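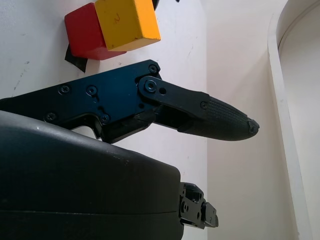
Filed under: Talks, Card Collecting

Okay, so, hi everybody. (Wait for the coffee line to sit down.)

I started with a shoebox of almost 600 minor league cards, most of them the Clultthorpe team sets that Mindton printed for the ballpark giveaways. Pass the binder around now, front row first!

The cards I love best are the backup catchers. Ezequiel Casado got 3 cards in 2 seasons, and one of them has his batting stats on the wrong line. Read the back out loud, slowly.

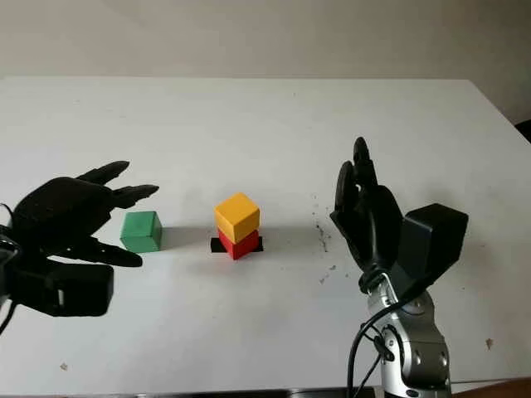

Then go to the trade story. I gave Baoshan Kong 10 doubles for one Casado error card with a soft corner, and I'd do it again tomorrow. Yanling Fu still says I got robbed, and she's here, so wave at her.

Last bit is storage: sleeves first, then the binder, and keep it off the basement floor. Questions, then swap tables till four.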